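Print this article
E-mail this article

3.2 Countertop clutter and the handling of thin plastic bags

The second part of the study concerns small work surfaces on which light household items accumulate. Takagi's earlier work on the Wirnham kitchens divided such items into two classes: rigid goods, which keep their outline when set down, and film goods, which do not. We keep this division. Cups, bowls, lids and boards belong to the first class. Produce bags, bin liners and food wrap belong to the second.

Rigid goods are easy to record. A cup occupies the area under its base, and two people asked to trace that area will draw nearly the same outline. Film goods are harder. An empty bag laid on a counter may cover a wide area on one trial and a narrow one on the next, depending on how it was released. In the Wirnham data the area covered by a single empty bag varied by a factor of 6 across repeated placements by the same person, while the bag itself was unchanged. A measure of clutter based on covered area alone will therefore overstate the effect of bags and understate that of cups and bowls.

We also found that the point of grasp affects the shape of the film. When a bag is held at one place near an end, the material gathers tightly at the grasp and opens out with distance from it. The gathered part is narrow and fairly stiff. The open part is soft, follows nearby objects, and is easily moved by air from a door or vent.

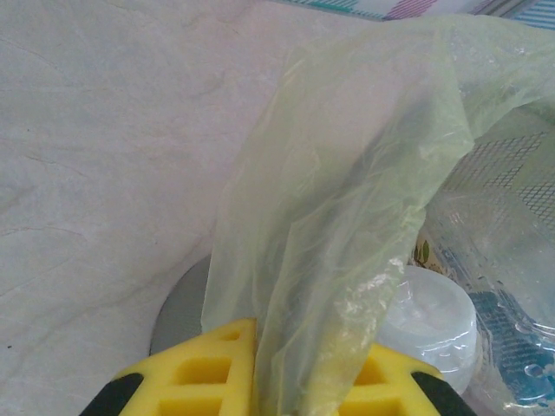
Transparency adds a second difficulty. A translucent bag hides the items behind it only in part. Raters in the first round disagreed on whether an item seen through film should be scored as visible, partly hidden, or hidden. For the second round the instructions were revised as follows. An item was scored as visible if its full outline could be traced without guessing, as partly hidden if at least one edge could be traced, and as hidden in all other cases. Creases and highlights in the film were to be ignored. Agreement improved for cups and bowls, but remained low for flat items such as lids, whose edges are easily confused with a fold.

The color of the film had less effect than expected. Pale tints were rated much like clear film, and only the opaque white liners supplied by Brustolard produced a clear shift toward "hidden." Those liners were left out of the main comparison and are treated separately in Section 5.

3.3 Surface and surroundings

Counter finish was varied between plain white, wood grain, and a pale marble pattern. On the marble pattern, gray veins were sometimes marked as the edge of a bag, chiefly by raters who had not seen the surface bare. A view of the bare surface was therefore added to the rater packet in February. The plain white finish gave the fewest false edges but made white cups harder to outline, and we do not recommend it for general use.

The surroundings were varied less systematically. Kaneko and Bullent both advise a plain gray backdrop for work of this kind. We did not follow this advice in all sessions, as few home kitchens have walls of that sort. Patterned walls slowed the raters slightly on the first sheet and had no measurable effect after that.

Item sets were drawn from a stock of 60 pieces, with bowls, cups, small boards and film goods in each set. Large bowls deserve a separate note. A clear bowl is rigid by our definition, yet it shares one property with film, in that items behind it remain partly visible. Raters applied the film rule to clear bowls without being told to do so. We let this stand and made it explicit for the remaining sessions.
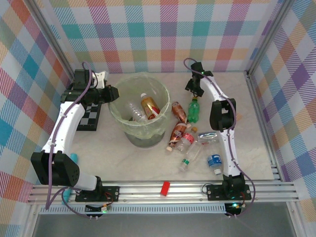 Figure 4. Work surface with clear bowl and patterned walls.

Of the 19 raters who began the second round, 17 completed every sheet. The two incomplete records were kept for the analysis of individual items and dropped from the totals. Sheets were scored by hand, and any disputed item was returned to the rater once, without comment, for a second decision. No third decision was requested.

The order in which people cleared a surface was recorded in a separate task. Participants tended to remove film goods first when these lay on top of other items, and last when they lay apart. Bowls were commonly used as a place to gather smaller pieces before the surface was wiped. Participants who did this made fewer trips but needed a second sorting step at the sink or cupboard. The times for the two methods overlap, and the present data do not allow us to prefer either one. Results by item class are given in Section 4, with film goods reported both by covered area and by piece.

Print | E-mail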